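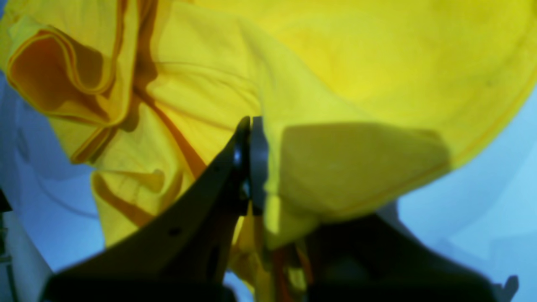 Yellow cloth with folds and a stitched hem.

Search news and notices

Skelska opens hearing service for adults in Oltum

7 shares | 2 comments

OLTUM, 19/08/2026 - Skelska, a private provider of hearing care, has opened a service for adults in the former Tzanetos pharmacy building in Oltum. The service gives hearing tests, fitting and repair of hearing aids, and counseling for people who live with ringing in the ears. It is open to all adults of the town and of the villages nearby, with or without a letter from a doctor.

Until this summer, a person in Oltum who wanted a full hearing test had to travel to the coast and usually to stay there the whole day. Many older residents did not make the trip, or they made it once for the test and did not return for the adjustment of their hearing aids. The new service is meant first of all for these persons.

The audiologist in charge is Sotiris Zervas. He studied audiology after some years as a teacher of physics in secondary school, and he has worked in hospital departments as well as in private practice. Before he came to Oltum he was for seven years responsible for the hearing aid clinic of Skelska on the coast, where he also trained the younger colleagues.

"When I was in the coast clinic I saw patients from Oltum who had a good hearing aid lying in the drawer," said Mr. Zervas. "They told me that it whistled, or that it was too loud in the church, or that the battery door was broken. These are small problems. But if the nearest help is a bus and then another bus, a small problem is enough and the person stops to wear it."

The building has been changed a lot inside. The old shop floor is now the reception and waiting area, and behind it are two test booths with sound insulation. One booth has a wide door and a level floor, so that a patient can stay in a wheelchair during the whole test. The counter of the pharmacy was kept and it serves now as the repair desk. A loop system is installed in the reception, and patients who already wear a hearing aid with a telecoil can switch to it when they speak with the staff.

A first visit takes longer than many people expect. It starts with a conversation about the daily life of the patient: where he or she has trouble to follow speech, what kind of work was done before, which medicines are taken, and if there is dizziness or pain. After this the ear canal is examined. If there is wax that blocks the canal, it is removed on the same visit when this is safe, and in other cases the patient is sent to an ear doctor. Then follows the test with tones and the test with words, first in quiet and after that with background noise.

The results are explained on the same day. Skelska asks every patient to bring a family member or a friend, if possible, to this part of the visit. The other person often hears for the first time which sounds are lost, and can learn a few simple habits, like to face the listener, to turn off the television before starting to talk, and to say a sentence in a different way when it was not understood. 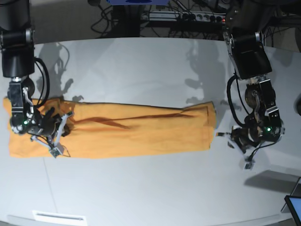 No patient is asked to decide about a hearing aid on the first visit. Who wants to try one can borrow it for a trial period and use it at home, at work, and in company. During the trial the audiologist can see how many hours a day the device was worn, and he adjusts it together with the patient at the next visit. If the patient brings the device back, nothing has to be paid for the trial.

The follow-up part of the work has its own name, Gaser. It was prepared by Mr. Zervas and the team on the coast, and Oltum is the first place where it is used from the beginning for all patients. Under Gaser, each person who receives a hearing aid gets a fixed plan of short visits and phone calls in the first months. The calls are made by a trained assistant, who asks the same questions each time and writes down the answers for the audiologist. If something is not right, the visit is moved forward.

"We used to say to people, come back if there is a problem," Mr. Zervas said. "It sounds friendly, but the person with hearing loss is very often the person who does not like to telephone. So we call. And if the phone is difficult, we write, or we agree on the next time before the patient leaves the room."

Skelska tested an early form of the plan in its coast clinic. According to the company, 507 patients took part in it. The company compared their records with those of earlier patients, and saw that fewer hearing aids were returned or left without use after the first months. Mr. Zervas asks for some caution with this result. The patients in the test had chosen to take part, he said, and people who choose such a thing are often already motivated. The data from Oltum, where everyone gets the same plan, should give a better picture.

The service will also offer counseling for tinnitus, which is the medical word for ringing, buzzing, or other sounds in the ear that do not come from outside. This part starts in September. It consists of individual talks and, for those who want it, a small evening group. The group is not a treatment that makes the sound disappear, and Skelska does not promise this. It gives information about what is known, exercises for sleep and attention, and time to talk with other people in the same situation. Persons who have a sudden loss of hearing, a ringing in only one ear that is new, or strong dizziness should not wait for a place in the group, but see a doctor at once.

For workplaces the service offers hearing checks and advice on protection. In the region there are many people employed in stone cutting, in carpentry, and in the repair of boats, and in these trades the damage comes slowly and is often noticed late. Custom earplugs can be made from an impression of the ear, taken in Oltum. The audiologist can also visit a workshop and measure the noise at the place where people stand.

Repairs are accepted for hearing aids of all makes, also if they were bought somewhere else. Simple repairs, such as the change of tubes, domes, and filters, are done at the desk while the patient waits. If a device has to be sent away, the patient can receive a loan device for this time, as long as one is available that fits the hearing loss.

The cost of the change of the building was carried by Skelska alone. The Tzanetos family, who ran the pharmacy until it closed, remains the owner of the house and has given a long lease. The old sign above the door will stay in its place, at the wish of the family and of several neighbors, with a smaller sign of the hearing service under it.

Skelska has calculated the size of the service for 2340 visits in a year, all kinds of visits together. If the demand is higher, a second audiologist will be added to the team, and the second booth will be used for the full week. Applications from students who need a place for their clinical training are welcome already now - they should send a letter of their school together with a short description of their interests.

Appointments can be made at the reception, by phone, by text message, or through the form on the Skelska website. For a first visit, patients are asked to bring a list of their medicines, earlier hearing tests if they still have them, and any hearing aid they own, also when it does not work any longer. The entrance is on the side of the square and has no step. Parking for patients is behind the building and can be reached from the small street beside it.

About Skelska

Skelska provides hearing tests, hearing aids, and counseling for adults. Its clinics are led by qualified audiologists, and they work together with ear doctors and family doctors in the region. The company has its main office at the coast clinic.

Contact for the press

Questions about the Oltum service and requests for an interview with Sotiris Zervas can be sent to the press desk of Skelska through the contact form on the website. Please write the name of your newspaper or station and the date until which you need the answer.

2 comments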